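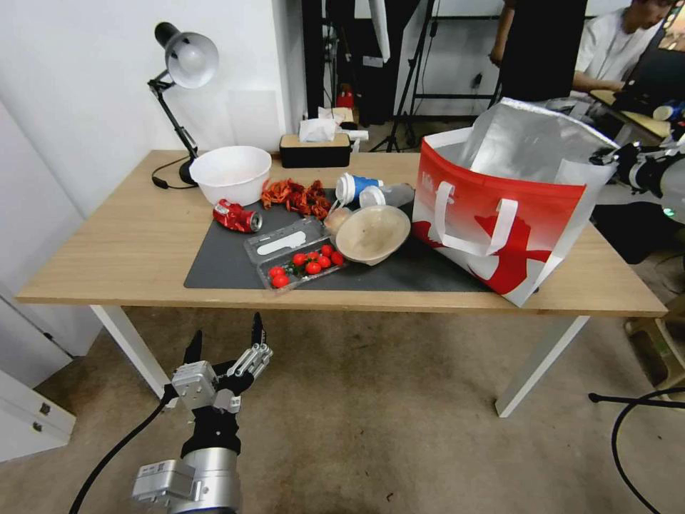 The table on the night of the Ukside supper, tomatoes still going.

Marloes Michiels loved the end of a meal more than the meal! She loved the quiet and the crushed red can, and the lamp leaning over everything like an aunt who wanted to hear the rest of the story. She had eaten so much that she could hardly bend, and she was perfectly happy.

"Look at those tomatoes," she said. "They still have their little stems on!"

Lai-ching Choi was hunting for her shoes. They had met at Restdale, packing boxes on the late shift, 400 on a good night and 200 on a bad one, and they had promised each other that when the Ukside job came through they would eat until midnight. It had come through in November. So they had bought everything red they could find, and a bun, because Marloes could never walk past a bun.
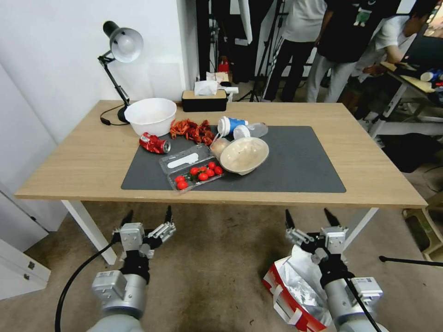
"Bowl first, then bottles," Marloes said, rolling up her sleeves. She had a system, and she adored it – big things, then things that roll, then the heap, which you swept up in one glorious armful. Her grandmother had cleared tables that way in the boarding house on Skemen Street, singing the whole time, and Marloes sang now, the same song, with most of the words wrong.

She stopped at the tomatoes. They were so round and so bright! It seemed a crime to put them in the fridge, where they would only go dull and taste of cold. She ate one. It was wonderful, and she said so to the lamp.
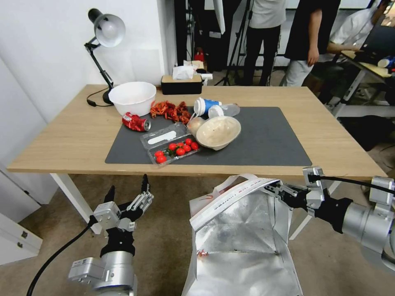
Lai-ching called from the hall that if anybody was eating those without her, the dishes were theirs until spring.

Marloes chewed faster, and reached for another one.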